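Sourdough starter, day 13, and other complaints

OK so quick one because I have to be out the door in a bit and the car is still at Costigan getting its brakes looked at. Second time since December. I'm walking everywhere, which my knees have opinions about.

The starter. People keep asking. It's alive! Barely. I killed the first one by leaving it on top of the fridge over a long weekend, came home to a pink streak and a smell like nail polish remover. Straight in the trash, jar and all. Read that pink means throw it out, no debate, so I didn't debate.

Second one I've been feeding every morning. Equal parts flour and water by weight. I was doing it by cups before and wow, no. Get a scale. Mine's a cheap Plolaver, the button sticks, works fine if you hit it with your thumbnail.

What changed this time:

Whole wheat for the first few feeds, then switched over to plain bread flour. Bubbles by day three, then nothing at all until day eight. Apparently the dead patch is normal. I wish I'd known, I nearly chucked it again.

Moved it off the fridge and into the oven with just the light on. Put a sticky note on the oven door. PUT A STICKY NOTE ON THE OVEN DOOR. I preheated for frozen pizza once without looking and caught it with maybe a minute to spare.

Rubber band round the jar at the feed line. Then you can see how far it climbed. Yesterday it doubled in five hours, which I texted to my sister like it was a baby picture. She sent back a thumbs up. Rude.
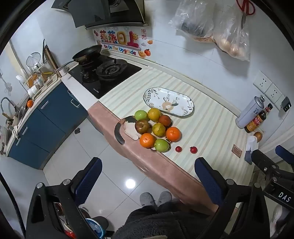

Posted by Marama Wihongi
16 May 2025
Filed under: bread, kitchen, moaning

First loaf was last Sunday and I'm not going to pretend. Flat. Gummy in the middle. The crust was great though, really dark and crackly, so we ate the crust and I made the rest into crumbs. I think I underproofed it, the kitchen was cold and I went by the clock instead of the dough. The recipe said four hours so I gave it four hours. Should of given it six or seven.

Also I cut it hot. I know. I know!!

Next try is tomorrow. Plan is mix before lunch, folds every half hour while I do laundry, shape it at dinner time, then overnight in the fridge and bake Sunday before anyone is up. 300 grams of water instead of the 350 I used last time becuase that dough was soup and I spent ten minutes scraping it off my wrists.

Discard is the other thing. There's so much of it. I've done crackers (good, more salt than you think), pancakes (very good) and a banana thing that we won't be discussing. If anybody has a discard recipe that isn't pancakes please put it in the comments, I'm begging.

Oh and someone asked about the dutch oven. Thrift store, 31 dollars, chipped on the lid. No idea of the make, the bottom's worn smooth. Bakes fine.

Right, shoes. More Sunday if it rises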